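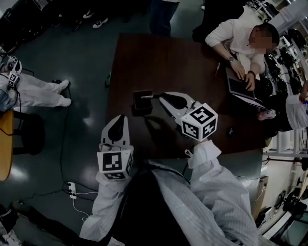 Hand-held gripper comparison: Anatik and Pasel

Pleltodby Manipulation Laboratory
Gallery

Last updated: 29/12/2023

In December the laboratory compared 2 designs of hand-held gripper, the Anatik and the Pasel, with a view to choosing one for the bimanual work planned for next year. The trials were led by Aoi Takagi, with Tarmo Dzene responsible for calibration and for the handling of recordings. The gallery gives a short account of the work. The full report is held by the laboratory and may be requested in writing.

Table-top trials

The session shown was devoted to small objects on the large wooden table. The operator works with a gripper in each hand, and both white fingers carry black rubber pads. A dark box-like item and a thin silver rod lie between and beside the fingertips. Thin objects of this kind are the hardest part of the test set, as the pads must meet the table at a shallow angle before they can close.

Marker cubes

Each gripper carries a white cube printed with black-and-white patterns, from which its position and orientation are calculated. The cube has several printed faces so that tracking can continue when the wrist is turned. Loss of tracking was recorded separately from loss of grip, and the two should not be confused when the results are read.

Clothing and working positions

Operators wore white coveralls while handling the grippers. Work was carried out both at the table and on the floor, where one of the operators is seated with legs outstretched, holding a further gripper. Floor work was included at the request of Tarmo Dzene, who wished to know whether low reaching positions would affect the quality of the tracking.

Recording and review

A laptop was kept at the table throughout, and notes were entered during the session. Every attempt was given one of three results: completed, dropped or abandoned. Where the operator and the note-taker disagreed, the recording was reviewed by Aoi Takagi and her decision was final.

Size of the trial

The plan allowed for 3,000 attempts across both designs. Of the first 1,000 to be reviewed, 931 were accepted for analysis. The remainder were set aside owing to missing notes or gaps in the tracking record, and will be repeated where time permits.

Preliminary findings

The Anatik was preferred for flat and thin objects. The Pasel was found to be less tiring over a long session, and operators new to the work learned to use it more quickly. Pad wear was greater than expected on both designs, and replacement pads of a harder rubber have been ordered from Zacharopoulos. No final choice will be made until these have been fitted and the thin-object tests have been run again.

Use of the photograph

The photograph may be reproduced for teaching purposes, provided that the laboratory is named. Requests for any other use should be addressed to Aoi Takagi at the Pleltodby Manipulation Laboratory.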